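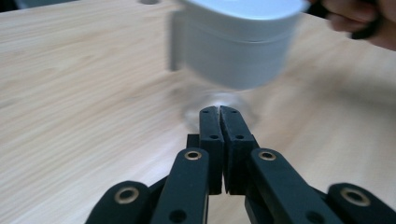
手持夹爪换指垫换了三轮，终于有点东西可以拿出来说了，开个帖子跟大家聊聊。背景：我们组一直用Usteck的手持夹爪采抓取演示，原装的软指垫抓方块、抓纸盒都挺好，一碰透明件和薄壁件就开始闹脾气。上个月我把指垫换成了现在这种窄长的黑色方块，表面是哑光带一点纹理的，正面有小孔。合拢以后中间就剩一条细缝，到顶上稍微张开成一个小小的V字，我最关心的就是这个V口！另一套备选是Detel的弧面软指，价钱贵不少，手感软得多。两套我都跑了149次抓取，物体一样，桌子一样，操作的人也都是我自己。窄指垫掉件12次，弧面软指掉件10次。看着差不多对吧？可是我自己用下来感觉差别很大，窄的那套看得清楚，软的那套总挡视线。想问问各位，有没有人两种都长期用过？还有那个V口要不要磨平，我纠结好几天了。

楼主：螺丝拧到半夜
发表于 2024年8月15日

2楼 豆浆不加糖
沙发。先问一句，你掉件是怎么算的？夹起来又滑掉算一次，还是压根没夹起来也算？这两种情况对指垫的要求完全不一样，混在一起看没啥意义。

3楼 螺丝拧到半夜（楼主）
回2楼：都算了……我知道你要骂我。原始记录里是分开写的，晚上回去翻一下再补。

4楼 北窗散热片
我投弧面软指一票。12比10这种差距别当真，换个人来操作说不定就反过来了。但是软指有个好处你没提，就是抓歪了它能自己顺过来，硬的窄指垫歪了就是歪了，薄壁件被捏变形以后你后面的数据全是怪的。我们以前用窄指垫抓一次性塑料杯，杯口捏扁了好几个，后来一气之下全换软的，再没换回去。

5楼 Ilango Amin
中文打字慢，请见谅。我的意见和4楼不同。软指会遮住接触点，腕部相机看不到物体边缘，对采集演示来说这个损失比掉两次件大得多。我们在Laserstead那个项目里两种都试过，最后留下的是窄的。V口我建议不要磨，夹细杆的时候它有一点导向作用。如果想磨，先复制一副再磨。

6楼 北窗散热片
回5楼：遮挡这事看相机装哪儿吧？相机往上抬一点，角度压下来，软指也能看见尖端。我们就是这么弄的，没觉得损失多大。

7楼 Ilango Amin
回6楼：抬高以后桌面占得多，指尖变小。广角镜头更明显。你们用的什么镜头？

8楼 北窗散热片
普通的，不是鱼眼。行吧，这点算你有道理，鱼眼我没试过，不乱讲。

9楼 铜套爱好者
没人聊连杆吗？我进来就盯着那几个铜套看了半天，哈哈。楼主你这套剪刀式的黑色连杆，转轴位置压铜套，比直接塑料孔配螺丝强太多了。我自己打印过一版没铜套的，用了没多久指尖就开始晃，左右一掰能看见缝在动，那种状态下你换什么指垫都白搭。所以我想问楼主，两套指垫是装在同一个夹爪上测的吗？中间有没有重新拧过螺丝？

10楼 螺丝拧到半夜（楼主）
回9楼：同一个夹爪，先测窄的，再测软的。换的时候只动了指垫的安装螺丝，连杆没碰。不过你这么一说，软的那轮是后测的，虚位要是变大了，吃亏的是软的……

11楼 豆浆不加糖
所以我说嘛，顺序也得交替着来。先A后B一口气跑完，最后比的是指垫还是你的疲劳程度都不好说。我每次跑到后面手都飘。

12楼 螺丝拧到半夜（楼主）
服了，重测的时候交替来。

原始记录翻出来了，先补给2楼：窄指垫大部分是没夹起来，主要是我对不准；软指大部分是夹起来以后滑掉，都集中在透明的那几样上。这两种毛病真的不是一回事，我之前加在一起确实糊涂。

13楼 阿列克谢的扳手
插一句价钱。Detel那种软指坏了得整副换，窄的方块垫自己就能做，裂了再打一副，一晚上的事。我在Štefanec的店里问过一副定制软指加转接座，报价1,925，我当场就把页面关了。实验室有钱当我没说。

14楼 北窗散热片
1,925是一副还是一对夹爪的？我们买的没这么贵啊，你是不是选了带传感的那版？

15楼 阿列克谢的扳手
一副，定制的嘛，孔位要跟我的夹爪对上。标准孔位肯定便宜。你要有便宜的渠道私信我一下，谢谢谢谢。

16楼 木头桌子反光
弱弱问一个，你们抓透明件的时候背景怎么处理？我这边浅色木纹桌面，透明的东西放上去基本就化在里面了，手再一动，整个糊成一片，标注的同学天天找我抱怨。楼主这张桌子跟我的好像，那个透明的也是糊的，就剩一圈灰白的影子。你后期能用吗？

17楼 螺丝拧到半夜（楼主）
回16楼：糊成这样的我一般不用，会挑前后稳一点的帧。曝光时间我已经压得挺短了，再短画面就发暗，还得加灯，加了灯透明件上又一堆亮点，烦死。你要是试出好办法一定来说一声！

18楼 豆浆不加糖
铺块深色哑光布试试，我们六月份开始这么干的，边缘好认很多。缺点是布会跟着东西跑，四个角得粘住。

19楼 Ilango Amin
我不赞成只用深色布。训练时全是深色背景，换到木桌上模型又不认识了。最好混合采集，两种都要有。

20楼 豆浆不加糖
混合当然最好，可人手就这么几个……先让标注的同学活下来再说吧。

21楼 铜套爱好者
楼主重测之前先掰一掰指尖，看虚位大不大。拿塞尺量一下更好，量完把数发上来，我拿我那套对比对比。

22楼 螺丝拧到半夜（楼主）
好，塞尺得去隔壁借。V口我先不磨了，听5楼的，另打一副磨平的，三套一起交替跑。下周有结果我接着在这楼里更，别让帖子沉了哈。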